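Okay, reality TV people, I need you! I run the Mavska recap podcast (3,000 listeners, hi everybody) and I'm looking for 2 superfans to join me this season and yell about dating shows. You'd watch the new episode with me, then we record at 8 - live, messy, snacks encouraged. 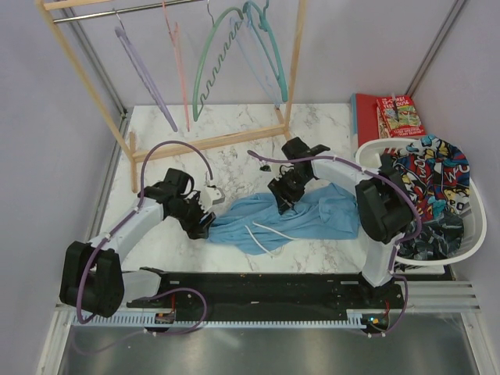
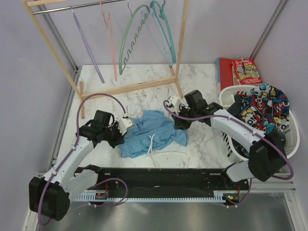

No radio voice needed. I just want strong opinions about rose ceremonies and a decent mic. Pay is $458 for the season, plus whatever Patitz sends us in ad money. Send me a voice memo ranting about your least favorite finale ever - keep it short, please! I'm picking people in October.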